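Hot pot base: can I use half a packet and keep the rest?
Asked in Cooking for Small Households

I live alone and like making hot pot in the winter, but the seasoning packets at the Grarnis market near me are sized for a family. One packet makes a pot that is too salty and too oily for just me. Can I split it, and how do I store the other half once it's open? My pot holds 2 quarts.

2 answers

Pledier
Yes, split it. The paste kinds are mostly fat, so they set up firm in the fridge and you can cut them like cold butter. Chill the packet unopened for a few hours first, then open it and cut the block in two. Wrap one piece tightly and put it in a freezer bag with the month written on it. I use mine within 2 months. The flavor fades after that.

The kind I mean is a hot pot seasoning packet in a red and black package. 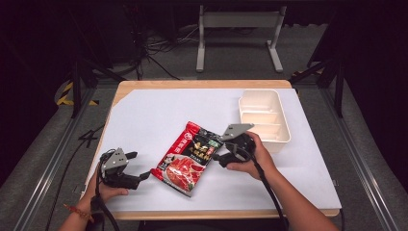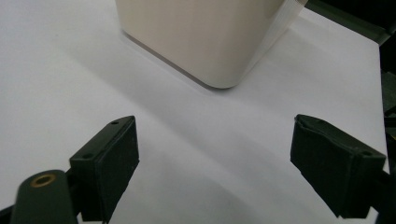
For a 2 quart pot, start with a third of the block, let it simmer ten minutes, and taste before you add more. Use plain water or unsalted stock. If you use regular boxed broth you will end up with the same salt problem. Frozen paste can go straight into the hot water.

Check the label for sodium too. One I bought listed over 3000 mg for the whole packet, and that was a mild one.

Cormier
I just use the whole thing and freeze the leftover broth. Skim the oil off first. Don't keep it if you've had raw meat sitting in it without boiling it again.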